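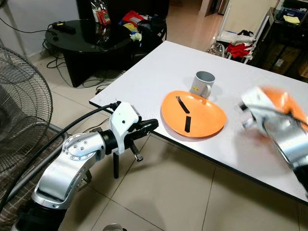 Hi all, and thanks for giving me until Sunday to get this in. You asked for plain talk about how the founder program is going, so I'm skipping the slide deck this time and just writing to you the way I'd talk on one of our calls.

Quick recap for whoever is new on your side: the grant pays for a pre-seed program for first-time founders who don't have family money or a rich college roommate to call. We take a small group, give each team a bit of cash, put them through a couple of months of very hands-on work, and then introduce them to people who write checks. We took in 9 teams this time out of 1262 applications. Yes, I read a silly number of those myself, mostly at night, and my eyes have not forgiven me.

Let me start with recruiting, which was my big worry in the last report. We moved the application from a long form to a short one with a follow-up call, and wow, did that change who shows up. We got people from trucking, from dental offices, from school kitchens. A lot of them had never heard the words "cap table" and had already sold something to real customers. I'd take that trade every time! The downside is that the calls ate the calendar. We did 51 of them in the final round and I would not do it that way again with the staff we have. Next round I'd like to group the first calls, three or four applicants at once, and keep the one-on-ones for the finalists.

Now the teams. I won't go through all of them (the sheet you already have covers the basics), but a few are worth your time.

Zatow is the one everybody asks me about. They make scheduling software for small freight brokers, and they came in with a product that did eleven things badly. They're down to one thing now, which is matching a late load to a truck that's already close by. Their paying customers went up every month of the program, and two of the brokers have asked to put money in. I told them to slow down there, get a proper note drafted first, and not take a personal check on a handshake. They listened, mostly.

Testov has had a harder time. They do testing tools for clinics that run their own lab equipment, and the sales cycle is just brutal. The founders spent a good six weeks chasing one hospital group that was never going to sign before next year's budget. I should have pushed them off that earlier, and I'll own that. They've gone back to independent clinics, the deals are smaller, and people are answering their emails again. They're going to need more runway than the program gives. I'd like to talk with you about whether the follow-on pool can stretch for a case like this, and I'll bring numbers to that call.

Skurno is the quiet one. Bookkeeping for restaurants, nothing flashy, and they've been profitable on a tiny scale since before we met them. Most of the work with them has been about whether they want venture money at all. We built the plan both ways, with a raise and without one, and right now the no-raise version looks better to me. I know that doesn't give you a nice markup to report. I still think it's the right call for them, and I'd be a bit embarrassed to run a program that pushes every company toward the same door.

On mentors: we kept the list short and it worked a lot better than the giant roster we had before. Each team got 2 people who agreed to a standing call every week. Attendance was good until the holidays and then it fell off a cliff, so next time I'm going to put a real break in the schedule and stop pretending folks will dial in between flights. The founders rated the pricing sessions highest and the branding workshop lowest. I've dropped the branding workshop. It was my idea, so no hurt feelings but mine.

The legal side is in good shape. Ruiz-Ortega redid our standard documents, and the new agreement is short enough that founders read the whole thing before they sign it (I asked, and they could tell me what was in it). The main changes are a simpler pro rata clause and a plain cap instead of the discount-plus-cap combo that was confusing everyone, including me on a bad day. The one piece still open is the side letter for teams that joined before the switch. I expect that back in January and will send it over as soon as I have it.

Spending is under plan on travel and over plan on outside accounting help. The two come close to canceling out. The accounting overrun is all cleanup work: several teams came in with personal and business expenses in the same bank account, and you can't put a company like that in front of an investor. I'd like to make cleanup its own budget line next time, because it's clearly going to keep happening with the kind of founders we want. If moving money between lines needs something formal from you, let me know what form and I'll fill it out.

Demo day is still the piece I'm least sure about. We ran a small practice version in the afternoon with a handful of friendly investors and the pitches were fine, the questions were great, and the follow-up was slow. What got replies was the one-page notes we sent out the week before. So I'm tempted to shrink the stage part, put more work into the notes, and set up short private meetings right after. If you've seen other programs you fund try that, I'd love to be put in touch with them.

What I need from you before the next check-in:

A yes or no on using the follow-on pool for Testov. Sign-off on the new agreement so we can use it with the next group. Any names you have for mentors who've run a company outside software, especially food or transportation. And a decision on whether the next application window opens in spring or waits until summer. I lean toward summer, but I can do spring if the second half of the grant lands on time.

Call me whenever, mornings are best.

Recent updates
Opening the short application: what we changed
Office hours notes: pricing your first ten customers
Reading a convertible note without falling asleep
Mentor sign-up for the next group
Previous report to funders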